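Mudassar Zaidi tuned the Betell twice before the quartet came in. The A above middle C kept slipping, and the Sultham piece opened on it.

"Leave it," the cellist said. "We have 26 bars before anyone hears you alone."

He left it. They played to the end at 90 to the minute - too fast for the slow part - and Van Wyk, who wrote the thing, asked for it again from bar three.
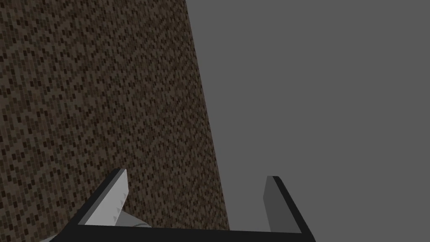

Brown, speckled, with one straight edge.

The A held this time. Mudassar closed the lid and went to find his coat.

3 shares | 2 comments

Trunditz: I wanted to hear that piece.

pianobench: More of the cellist please

We use cookies. OK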